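Kistance Footpath Drainage — Progress Report to Wodel
Period ending Mon 31 December

Work on the lower path is complete. Tokarz laid 60 metres of perforated pipe and backfilled with clean stone. Two gullies at Prarach were reset to the correct fall.

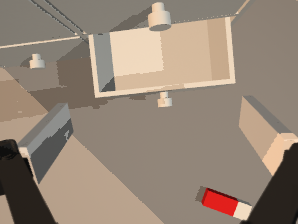 Spend to date is just over £2000, against the approved budget for this stage. The outfall grating is still on order — delivery is now expected in April. The remaining 30 metres will be dug once it has been fitted.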